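About the Museum
5 min read

The Drenden Museum of Rural Trades preserves the buildings, tools and working skills of the farming families and craftspeople who settled the Lolley valley in the nineteenth century. It is a private, nonprofit institution governed by a board of eight trustees and open to the public from spring through late fall.

The museum began with a single building. In the winter of its founding year, the Dunmore wagon shop was scheduled for removal to make way for a wider road. Neville Rowbotham, whose family had run the shop for three generations, offered it to the township with its contents, and the building was moved in sections to its present site beside the mill pond.
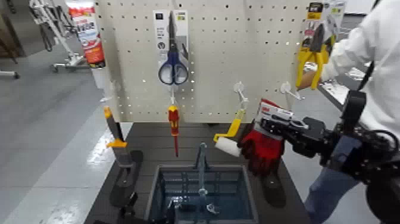 Other buildings followed. The collection now includes the Dunmore shop, a one-room schoolhouse, a cooperage, a tenant farmer's cabin and the Skoron House, a brick residence with its original kitchen wing. The grounds cover 71 acres, most of it pasture and woodlot managed much as it was when the Skoron family held the land. Rail fences are split on site. The orchard behind the house was replanted from cuttings taken in the valley.

Interpretation at Drenden is based on the written record. Farm ledgers, probate inventories, store accounts and letters guide the furnishing of each room and the choice of work shown to visitors. Where the record is silent, staff say so.

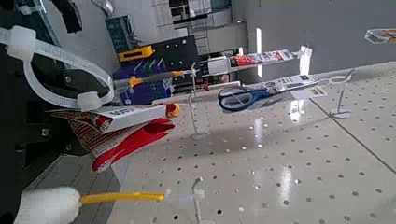
The museum's library holds the Lolley Papers and is open to researchers by appointment. Requests should be sent to Signe Lauritsen, Curator of Collections, and should name the family, trade or property of interest. Copies of most account books can be supplied for a modest fee. Original letters may be read only in the library.

School programs have been offered since the second season. Each year almost 600 students attend classes in the schoolhouse, bake in the Skoron kitchen or spend a morning in the cooperage. Programs for adults are held in the off season and include hearth cooking, basket making and the reading of old handwriting. Class size is limited to 20.

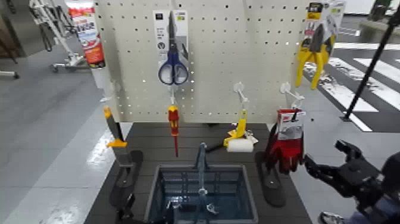
The museum is supported by admissions, membership dues, gifts and the income of a small endowment. It receives no regular appropriation from the township. Members are admitted without charge throughout the season, receive the printed newsletter and may vote at the annual meeting, held each November in the schoolhouse.

Offers of objects for the collection are welcome. The museum accepts items with a known history of use in the valley and cannot provide appraisals. Donors are asked to write before bringing anything to the site.
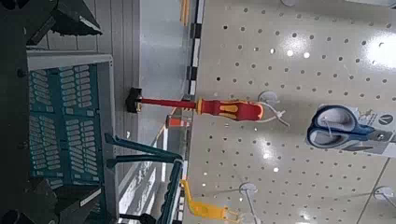
Pegboard panel, white.

Staff

Stuart Ellwood, Director
Signe Lauritsen, Curator of Collections
Laimutė Lapiņa, Head of Education
Wayne Furnival, Buildings and Grounds

Page last reviewed 19/01/2020

Filed under: About Us, History & Mission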